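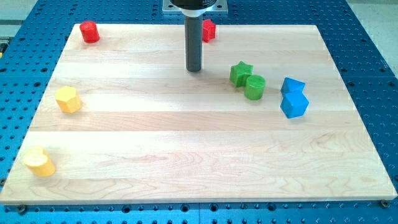

Unit 4: Limitation Periods in Personal Injury Claims

Filed under: Law and Practice > Civil Litigation > Handouts

Module leader: Tamara Nazarenko
Seminar tutor: Ximeng Cheng

4.1 The general rule

A claim for damages for personal injury must normally be issued within three years. Under the Limitation Act 1980, section 11, time runs from the date on which the cause of action accrued or, if later, the date of the claimant's knowledge. Students should read section 14 closely before the seminar, as the meaning of "knowledge" is often misunderstood.

4.2 Children and protected parties

Time does not run against a claimant who is under 18. A person injured in childhood will ordinarily have until the age of 21 to issue proceedings.

4.3 Discretion to disapply

Section 33 permits the court to allow a late claim where it would be equitable to do so. The court must consider the length of and reasons for the delay, and its effect on the evidence.

4.4 Seminar problem

Ms Koskela was injured while working at the Hultberg depot. She first consulted Arrieta Solicitors 14 days before the primary period expired, and the claim form was issued 25 days after that meeting. Advise her in no more than 600 words.

Written answers should be handed to the seminar tutor in Room 106. Late work will be marked only where an extension has been agreed in writing.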